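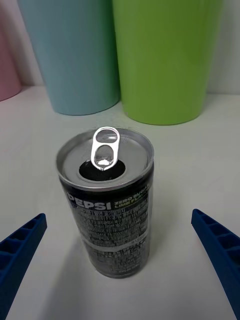 I've been meaning to write up the finger comparison since November, when the second arm got bolted in and I no longer had an excuse. I had two sets to choose between: the blue ribbed fingers I'm running now, and the rigid Nadier pair that came with the gripper. Both fit the same mount. Swapping them takes a hex key and a bit of swearing.

The job I care about is sorting. A small object goes on the table, one arm picks it up, and it goes in the cup of the right colour. Pink, blue and green, all lined up along the wall. It's a boring job and that suits me fine for a test, as any difference between finger sets shows up quickly.

I started with the rigid pair. They hold anything square very well. Blocks, battery packs, the little Grimau relay boxes I use for everything, no trouble at all. On anything round they have two thin lines of contact, so the position has to be good. If the arm comes in slightly to one side, the object gets shoved over before the second finger reaches it. With an empty drink can you also find out how thin the wall is. I dented 5 cans before I turned the closing force down, and after that they slipped.

The blue fingers have open cells along the outside, and they give when they meet something. That means I can be a bit off centre and still get a hold. They're worse at picking up flat things. A washer or a coin off the tabletop is close to hopeless, because the tips fold when you press down. I've stopped trying and keep the rigid pair in a drawer for that sort of work.

Cups are a different problem again. You can grab one from the outside or put a finger in the mouth and pinch the wall. I've been doing more of the second lately because the blue and green cups stand so close together that there's not much room to get between them. It took a while to get the wrist angle right, and for most of that while I was looking at the wrong thing.
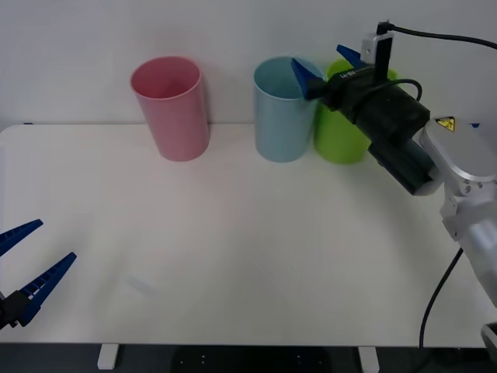

Geelong, April 27, 2024

Long day on cameras. Both of them were already mounted but I'd never compared them properly, so I ran the same moves twice, once steering by the side camera and once by the one on the wrist.

From the side you can see the arm coming and judge height over the rims. What you can't judge is depth. Twice I was sure I was over the blue cup and came down behind it. The wrist camera is the other way around. It has both fingertips in view the whole time, and I found the last few centimetres much easier with it. It isn't much good for the trip across the table, as you lose track of what the elbow is up to.

Szu-yu Choi came by after lunch and had a go. She's quicker than me on the wrist view and hardly looked at the other one. I still want both up on the screen.

The cable on the wrist camera needs sorting out. It has enough slack for the moves I'm doing, but I don't like where it goes when the last joint turns. A couple of clips should do it.

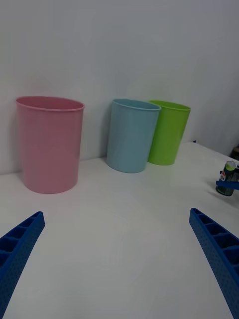
Wrist camera view, with the can over at the right.

On controllers, I've been through two this year. The Eltau box was fine until I added the second arm, then it started dropping commands whenever both moved together. I swapped to a Subramaniam unit that Slamet Sumampouw had spare. It talks to both arms at 1,000 updates a second and I haven't had a dropped command on it yet. The manual says it will go to 2,000 but I can't feel any difference on a job this slow, and the fan gets loud.

The setup software is ugly. Every time you change the gripper settings it wants a full restart, and it forgets the finger width when it comes back up. I've written the number on a bit of tape and stuck it to the monitor.

So for now it's the blue fingers, the Subramaniam controller, and both cameras. Next I want to try a softer pad on the rigid fingers, mostly to see if they can be made to hold a can without crushing it. Slamet reckons bicycle inner tube. I've got an old one in the shed that's past patching, so I'll cut it up and report back.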